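Part-time stockroom and packing assistant — Skemus

Posted 04/07/2020
Hours: 17 per week, mornings
Contract: permanent after trial period
Closing: when we find the right person, so dont hang about

We're Skemus, a small shop and mail order business selling wool, yarn, needles and haberdashery. Shop at the front, stockroom and packing at the back. Orders have gone up a lot since February and we can't keep up with the post any more. Need another pair of hands, soon as possible.

What you'd be doing

Picking orders from the shelves and checking them against the slip. Dye lots have to match — this is the bit that catches people out. Two balls of the same green from different lots are not the same green and the customer will notice.

Packing and labelling. Getting the sacks ready for the collection van. Unpacking deliveries, mostly Toivonen sock yarn and the Tunus range, which comes in big bales and needs sorting by shade before it goes up. Winding sample cards. Keeping the returns shelf under control. Answering the phone if the rest of us are up ladders.

Bit of sweeping too. Wool gets everywhere. 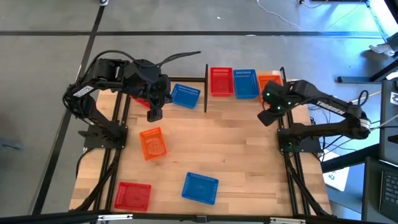 Baskets in red, blue and orange on the workbench.

Orders are picked in batches of 12, then checked by a second person before anything gets sealed. Please don't skip the check, even when it's busy. We had a bad week in spring with swapped parcels and are still sending apology buttons.

What we're after

Someone careful. Speed comes later, we can teach that. You need to be able to tell close shades apart, so good colour vision is a must for this one, sorry. Comfortable on your feet most of the morning. Lifting — bales are up to 17 kg and there is a trolley, but the trolley doesn't do the step.

Knitting or crochet useful, not needed. If you know your 4 ply from your DK you'll settle in faster. Basic computer use, meaning you can find an order, print a slip and tick it off. The stock program is called Listen, it's old and a bit slow but easy once you've had a go. Full training given.

Previous shop or warehouse work nice to have. School leavers and people coming back to work after a break very welcome to apply.

Not suitable if you have a wool allergy. Has happened.

What you get

Hourly pay above the minimum wage, rate depends on experience, we'll tell you the figure before you come in so you're not wasting your time. Paid holiday, pro rata. 30 per cent off everything in the shop, including sale yarn. Tea, coffee, biscuits of varying quality. Extra hours in the run up to Christmas if you want them, no pressure if you don't.

Trial period is 2 months, paid at the full rate. Start date as soon as you can manage.

Parking is on the street and fills up early. Bus stops at the end of the road. Bikes can go in the back passage.

How to apply

Send a short letter or email with the following:
your name and a phone number
which mornings you can and can't do
any jobs you've had, paid or not
when you could start

CV if you have one, fine if not. Use the contact form on the Skemus site and put STOCKROOM in the subject line, otherwise it lands in with the pattern queries and we may not see it for days. Or drop a letter in at the shop in opening hours. Please dont ring about the job before noon, that's when the post goes.

We'll ask a few people in for a chat and an hour of picking so you can see wether you like it. The hour is paid. Bring flat shoes and your glasses if you wear them. Everybody who writes gets an answer, might take us a week or so.

Also looking for a Saturday person for the till from the autumn, separate advert to follow. If you'd be up for either, say so in your letter.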